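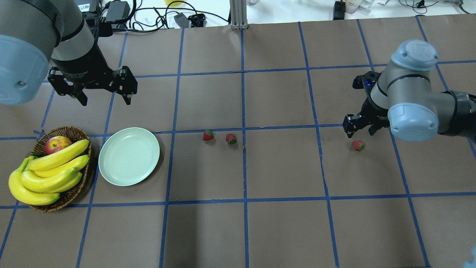 Von Yogesh Chaudhary, Redakteur für Handel und Technik

Lalit Shukla räumt seit Jahren Obst ein, früher in einem Supermarkt, heute als Versuchsleiter bei Flolton. Die Firma will herausfinden, ob zwei Roboterarme einfache Arbeiten übernehmen können, die im Laden und in der Küche täglich anfallen: Teller füllen, Ware umsortieren, einen Korb ausräumen. »Fragen Sie mich nicht, wann das Ding die Spülmaschine ausräumt«, sagt er zur Begrüßung. »Das fragt jeder.«

Geübt wird mit Bananen, einem Apfel und Erdbeeren, dazu kommen ein geflochtener Korb und ein mintgrüner Teller. Der Tisch ist mit braunem Papier bezogen, blaues Klebeband teilt ihn in Felder. Das Raster hilft den Mitarbeitern, die Gegenstände vor jedem Durchgang anders hinzulegen. »Wenn die Erdbeere immer an derselben Stelle liegt, lernt die Maschine die Stelle«, sagt Shukla. »Von der Erdbeere weiß sie dann nichts.«

Seit Juni hat sein Team 2850 Durchgänge aufgezeichnet. Ein Durchgang dauert im Schnitt 23 Sekunden, wenn alles glattgeht. Ein Mensch legt drei Erdbeeren in der Zeit auf den Teller, wischt den Tisch ab und schaut noch aufs Telefon. Shukla stört der Vergleich nicht. Die Geschwindigkeit sei im Moment sein kleinstes Problem.

Und das größte? »Der Korb«, sagt er. Die Bananen liegen übereinander, und wer eine zieht, bewegt die anderen mit. Der Apfel rollt weg, sobald man ihn schief anfasst. Der Greifer hat zwei Finger, und mit denen muss er auskommen. »Sie können das mit Daumen und Zeigefinger nachmachen. Ziehen Sie dicke Handschuhe an und versuchen Sie es noch einmal.«

Anju Dixit, die bei Flolton die Auswertung macht, ist vorsichtiger als ihr Kollege. Von den letzten 125 Versuchen, den Korb auszuräumen, sei fast die Hälfte abgebrochen worden. Bei einzelnen Früchten auf freier Fläche sehe es deutlich besser aus. »Daraus wird gern ein Video gemacht, und dann glauben die Leute, die Sache sei fertig«, sagt sie. Anfragen von Händlern beantwortet sie inzwischen mit einer Liste der Aufgaben, die noch nicht gehen. Die Liste ist lang.

Ob zwei Arme überhaupt nötig sind, ist im Team umstritten. Dixit würde für das Obst einen nehmen. Shukla hält dagegen, dass im Haushalt ständig etwas festgehalten werden muss – eine Schüssel, ein Deckel, eine Tüte.

In einen Laden würde er die Anlage heute nicht stellen. In eine Großküche vielleicht, für eine einzige Aufgabe und mit jemandem daneben. Und zu Hause? Shukla überlegt eine Weile. »Meine Mutter hat gefragt, ob sie so etwas haben kann. Ich habe ihr gesagt, sie soll vorerst mich anrufen.«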